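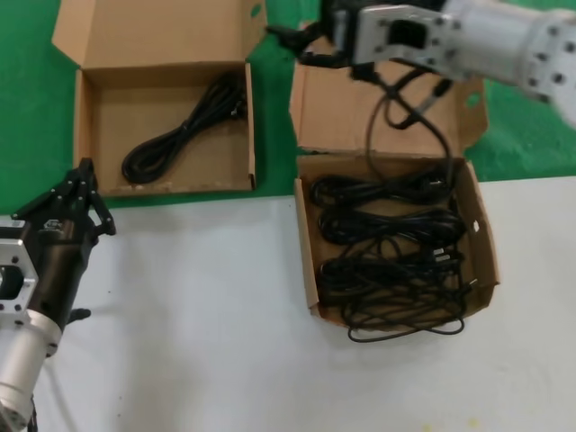

The cable station at the Drarus open lab day. Both arms run on the same control software.

Visit report: open lab day at Drarus, 25 November 2025

I work on warehouse software at Kumusus, and my team is a small one. We write the programs which tell machines where to bring things, but we have never programmed the part where a machine takes something in its fingers. For this reason I asked to join the open day at Drarus. I took notes in the train on the way back, and my colleagues asked me to make them readable.

Drarus is in an old printing building behind the Sastow railway station. Visitors had to sign in at the side door and put the phone in airplane mode in two of the rooms. There was a program on paper, but after the first coffee it was not followed very strictly, so I stayed long at the stations that interested me and missed one talk on fleet charging completely.

The cable station

I spent most of my morning at this one. The task is moving power cables between cardboard boxes with two arms. When I came close, one box had a single black cable lying in it as an oval loop, and the other was packed with coils, some of it hanging over the front wall. The gripper on the right was up over the raised lid, with long loops of cable going down from it into the full box.

For a person this is a boring job. For the software it is difficult at every step, and the engineer at the station was very open about which steps are solved and which are not.

Perception comes first. All the cables are black, and they lie on top of each other. The team started with a normal segmentation model which should give one mask per cable, and they stopped this work after two months. Where the loops cross, the model connected the wrong pieces, and the mask looked good on the screen while being wrong. Now they do not try to find whole cables. The network gives a map of places where a grasp is probably good, and for each place a direction for the fingers. A second, smaller network looks for plugs. A plug is stiff and has a clear shape, so it is a helpful landmark, but the planner avoids to grasp directly on it.

I asked about depth data. The answer was that thin black cable gives many holes in the depth image, so they take the depth mostly for the box walls and the lids. The lids are important, because they stand up behind the boxes and an arm can touch them on its way. In the planner a lid is a thin plate with a margin around it. The cable that hangs from the gripper is not a plate, and here it becomes interesting.

Planning with something that hangs

The planner knows the arm and the gripper very exactly. It does not know the cable. A full simulation of the cable was tried and it was too slow for the control loop, and also the stiffness of each cable is a little different. What they do now is simple: below the gripper they add a soft volume, like a bag, which grows when the arm goes up. The path may push this bag against a lid, but it pays a cost for it. With a high cost the arm makes a big slow movement around everything. With a low cost the cable drags over the cardboard and sometimes takes the box with it. There was a slider for this cost on the operator screen, and visitors were allowed to try it in the simulator. I found this the best five minutes of the day.

The two arms are planned together only when they are near each other. In the other time each arm has its own plan and a shared table says which part of the space is reserved. We use nearly the same idea for our vehicles in the aisles, and I was glad to recognize something.

The control loop runs at 500 Hz. The grasp network is much slower, and between two results the controller continues with the last good target and watches the force. If the force goes up while the arm lifts, the software decides that the cable is caught under another one. Then it goes down a little, moves to the side, and tries again. After 2 tries it opens the fingers and asks for a new grasp place. Before, the limit was higher, and the tangle became tighter with every try.

Tooling

In the next room they showed Võ, their internal tool for looking at recordings. I did not expect much from it, and I wrote more about it than about the arms. Every run is saved with the images, the joint positions, the forces and the decisions of the planner, all on one time line. You can stop at the moment where a grasp was chosen and see the 20 best candidates with their scores. Then you can change a parameter and ask what the planner would choose now, with the same input.

This last function is what we miss at Kumusus. When a vehicle takes a strange route, we read log files and discuss. We have the route, but not the routes which were refused. The engineer said that saving the refused candidates was a late decision and needed 9 days of work – the disk space was a bigger discussion than the code.

Also nice: each change in the planner must be played against a collection of old bad runs before it may go on the real arms. The collection has names for the cases, for example "lid kiss" and "two for one". The second is when the fingers take two cables together, and it is still the most frequent mistake.

Some questions I had no time for

How do they calibrate the two arms to each other, and how often? I saw a procedure in a menu but the group was already moving on.

What happens with white or gray cables? I suppose the grasp map must be trained again, but I am not sure.

Can the soft volume idea be used for straps and plastic film? On our side this would be the practical case.

Practical notes

The walk from Sastow station takes less time than the invitation says. Lunch is soup and bread, and there is a vegetarian one. The lab floor is cold, take a pullover. The slides should be sent to all registered visitors, and the next open day is planned for January. If somebody from our vehicle group wants to go, I can forward the registration address, and I would recommend to ask for the tool demonstration in advance, as the room is small and it was full both times.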